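Sunday at the Donelix open house

I'd been promising myself a trip to the Donelix workshop since last May, and this Sunday I finally drove over. Parking was a mess (18 spaces, and I got the one next to the dumpster), but the coffee was free and the people at the door were lovely, so I was in a good mood before I'd seen a single arm move.

The main draw for me was the gripper tables. Vernon Turcotte was running the first one and he let me hang around way longer than my 15-minute slot. His test piece is a thin silver necklace with a little heart pendant, and oh boy, is that a mean thing to hand a robot! The chain slides, it twists, and you need some give in the fingertips to pinch it at all. He's a big believer in foam pads. I came in a fan of bare hard fingers, and I'm wavering.
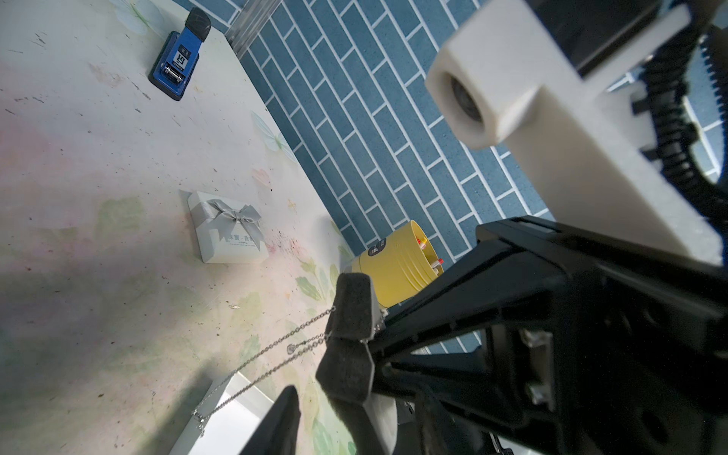
Two arms, one chain

Vernon's other table talk was all about handing things over, and I could have listened to it all day. With two grippers near the same chain you have to think about where the slack goes, and he'd much rather have one side keep hold up high while the other works down low. I asked about the Volix controller versus the older Dukar one. He likes Volix for slow moves — the Dukar gets jumpy under 60 percent speed, in his experience — but he said he'd happily run either. The wrist cameras got a thumbs up from me too, because you see the fingertips so well.

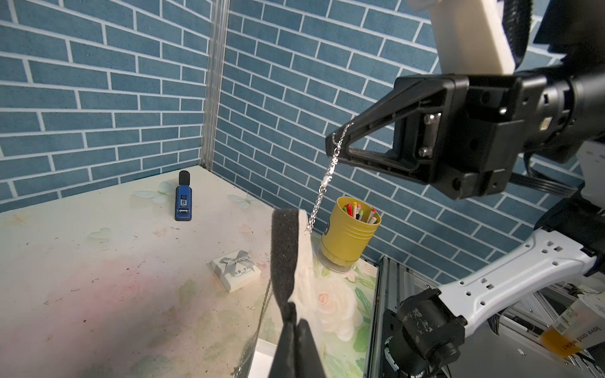 GOOD TO KNOW

Entry is free, but bring cash for lunch. The Blöndal stand next door sells spare finger pads, and I spent 15 dollars there without blinking. There must have been over 100 people in the building by noon, so go early if you want a turn at the controls. I'm going back with my brother-in-law, who still owes me a ride.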